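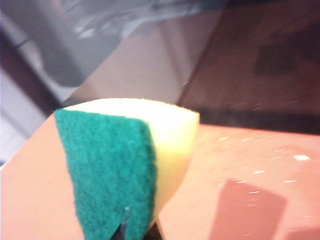
Guides > Jollbridge Kitchen Arm > Before You Buy > Section 3

Search this guide Enter a word or part number Go

Section 3. Planning Your Budget and Your Space

Welcome back, and thank you for reading this far before reaching for your wallet! Most of the calls that come to our planning desk are from people who picked the arm first and thought about the counter, the power and the sponges second. All of those calls end well enough, but they take longer than they should, and a few have ended with a perfectly good arm sitting in its carton until the next budget year. Set aside a quiet hour, get a cup of coffee, and work through the steps in order with a pencil.

This section covers the single-arm Jollbridge with the two-finger gripper and the wrist camera, used for wiping and light scrubbing. If you are planning for two arms on one counter, read this section anyway and then go on to Section 4, where the spacing rules are different.

3.1 Decide what the arm will do

1. Write down every cleaning job you would like to hand over. Be as plain as you can: "wipe the prep table after lunch" is a much more useful line than "cleaning."

2. Next to each job, write what the arm will have to hold. A two-layer sponge, with a scouring pad on one side and foam on the other, covers a surprising share of everyday work, and it's what we suggest you plan around for your first months. Long-handled brushes and squeegees need the wider Furnholm fingers, which are ordered separately.

3. Cross out any job that involves glass, knives or a hot cooktop. The standard gripper is not rated for these.

4. Circle the one job that happens most often. Everything you buy in the first round should serve that job, and the others can wait their turn.

Note: A soft sponge changes shape when it is squeezed, and it changes again as it soaks up water and wears down. Please allow time in your plan for teaching the grip with both a dry sponge and a wet one. People do skip the wet one, and then they write to us.

3.2 Measure the space

1. Clear the counter or table where the arm will work, and measure its length and depth.

2. Mark the place where the base will be clamped. Leave at least 6 inches between the base and any wall, so that the cable can bend without being pinched.

3. With a piece of string tied at the base mark, sweep out the full reach of the arm (you'll find the length for your model on the inside cover). Anything the string touches is something the arm can touch too, and that includes cabinet doors when they are standing open.

4. Look at the lighting at the time of day when the job will be done. Glossy surfaces throw back bright spots, and the wrist camera sees those as clearly as it sees crumbs. A matte tray or work mat is a small expense and can save you a good deal of fiddling.

5. Check for a grounded outlet within reach of the power cord.

CAUTION: Do not plan on an extension cord. If the nearest outlet is too far away, add an electrician's visit to the budget now, while it is still a pencil mark.

CAUTION: The arm is splash resistant at the gripper and wrist only. The base and the controller must be placed where standing water cannot reach them.

3.3 Add up the first-year cost

Prices change, so we don't print a full list here. Your dealer will send you a current sheet. The figures below are from the March sheet and are meant to show you how the pieces fit together.

1. Start with the basic kit, at $1,109. This includes the arm, the standard gripper, the clamp base and the controller.

2. Add the wrist camera and its bracket, at $203. The arm will run without it, but it will only repeat the moves you have taught it, and it won't notice when the sponge has slipped.

3. Add one spare set of finger pads. Scouring pads are rough on rubber, and we would like you to have the spare set in a drawer before you need it.

4. Add your sponges. Choose one kind and buy enough of it to last, in the same size and thickness. Swapping to another brand halfway through the year usually means teaching the grip all over again, which costs you an afternoon.

5. Add the Ustance service plan if you want it. It covers motors and joints for up to 3 years. Finger pads and cables are not included.

6. Add your own time. Ward Van Wijk, who looks after our planning desk, asks new owners to put down two working days for set-up and teaching, and to write those days into the budget as real money. He is right to be stubborn on this point – it is the line most often left out.

Note: If your total comes out higher than you can manage, take off the service plan first and decide on it later. You can add it at any time before the arm's first birthday. Please don't take off the spare finger pads.

3.4 Buy, lease or borrow

Buying makes good sense if the circled job from step 3.1 happens every day. For work that comes and goes with the season, a lease through Michailidis may suit you better. Leased arms come with the camera already fitted, but you will still need to supply your own sponges and mat.

If you are still unsure, ask your dealer about a trial kit. Trial kits are shipped on a Tuesday and go back two weeks later in the same carton, so keep all the foam blocks. Use the whole two weeks on your circled job and nothing else, and jot down each time the arm drops or twists the sponge. Your dealer can use those notes to recommend the right finger pads.

3.5 Before you place the order

Have these ready when you call:

- your list of jobs, with one circled
- counter length and depth, and the distance to the nearest outlet
- the size and thickness of your chosen sponge
- your first-year total, with your own time included

Keep a copy of the list with this manual. You will need the counter measurements again in Section 5, when you clamp down the base.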